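Responding to a Wedged Finger Fault During Wire Basket Handling

Applies to Dustoder two-finger grippers used for household object trials. Maintained by Nazmiye Kaplan, Ulonent. 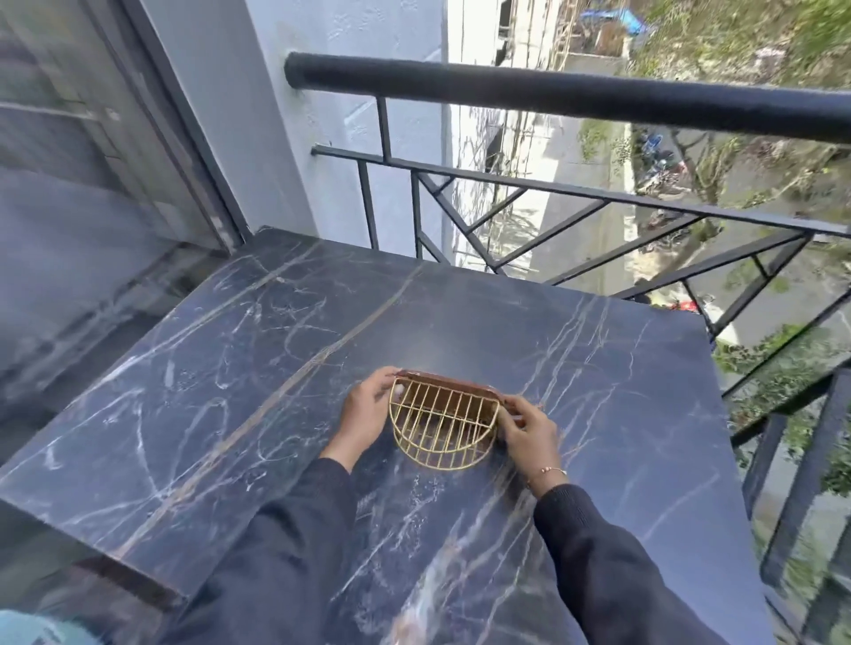

Before you start

A wedged finger fault occurs when a fingertip enters an opening in a wire basket and the gripper continues to close. The controller reports code 85 and holds the motor under load. The arm must not be moved by software until the finger is free. In March, an operator at the Komwood site sent a home command with code 85 still active, and the basket was pulled off the counter with the arm.

Clearing the fault

1. Press the emergency stop. Do not use the pause button, as it leaves the motor powered.

2. Wait 11 seconds for the drive to discharge. The status light must be off.

3. Support the basket with one hand on each side. Keep your fingers outside the wire grid.

4. Have a second person turn the manual release on the gripper until the fingers open. Two people are required for this step.

5. Lift the basket away and inspect the fingertip pad. Replace it if the rubber is cut.

Returning to service

Reset the stop, run the empty open and close cycle 8 times, and confirm that code 85 does not return. For baskets and racks, set the approach to "rim only" before the next trial.

Record the fault in the site log. Questions about the release mechanism should be sent to Remzi Yalçınkaya.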